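Home | Topics | Ask the community | Log in

What to buy first for a small robot sorting bench?

Posted by Hidine, 2022-03-04

We have 6 members keen to build a sorting bench in our workshop, and I am so excited to finally be planning it! The budget is 657 pounds for everything except the arm, which we're getting on loan in April. Do we spend on a better gripper, or on bins and a decent table? I've been practising in a simulator first.
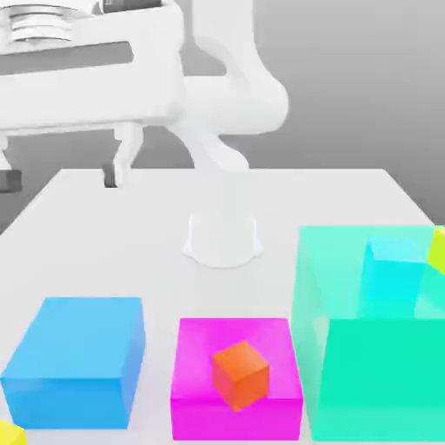 My worry is the gripper money. A two-finger one is all I've tried so far, and it's lovely for simple pick and place. The little orange cube on the magenta box should be an easy grab, but the cyan one inside the big teal box means reaching down between walls, and I don't know if cheap fingers would cope. Any thoughts very welcome!

Rodik
Great project! Keep the two-finger gripper and put your money into the table. Ours wobbled and we lost weeks to it - a solid bench and spare fingertips came to 500 all in. Measure your gripper opened wide before you order bins, then buy them with plenty of room inside.

Yu
depends on the arm. what's the payload?

Presell
Ask for delivery prices early. Our quote went up to 708 once they added it.

Contact us | Copyright | Back to top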